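Kamum outfit notes - data card

What it is: 2000 short write-ups of everyday outfits, collected from personal style blogs whose owners said yes. Each entry has the post text, a garment list, the weather the blogger claimed, and a comfort score from 1 to 20.
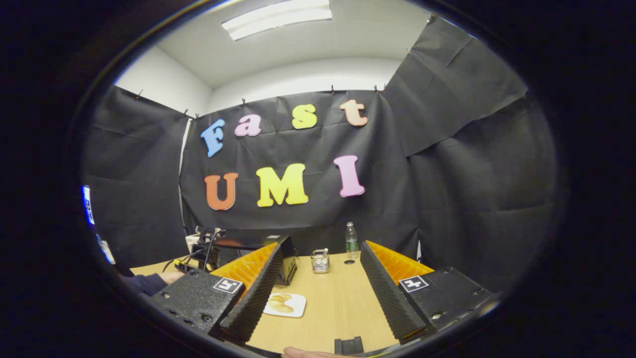
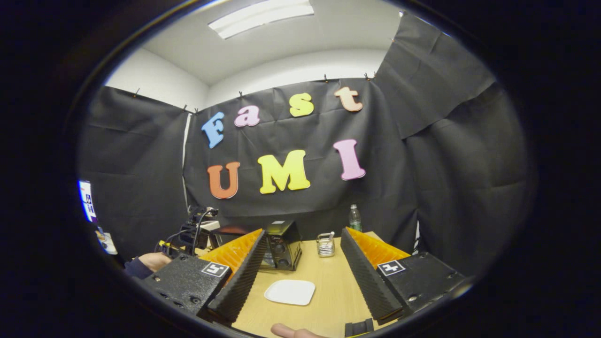

Where the labels came from

Garment lists were typed by hand at Saxena. Comfort scores come from the bloggers, so treat them as mood. People rate shoes they just bought very kindly. I checked 200 entries and would not build anything serious on that column.

Weather is worse. "Freezing" can mean a light sweater. We kept the wording as written and added no temperatures.

Known problems

Flurketti, the older set, calls 1000 of these entries "seasonless." I don't believe it, and the tag is dropped in this version. Hats are undercounted - bloggers forget to mention them. "Boyfriend jeans" and "relaxed jeans" are separate labels and probably shouldn't be.

Uses

Fine for word counts, tagging practice, or looking at how people talk about clothes. Grarus tried it for trend forecasting. The forecast said cardigans, in October.

Files

posts.csv, garments.csv, scores.csv. Join on post_id. Blank scores are blank, so don't fill them with zero.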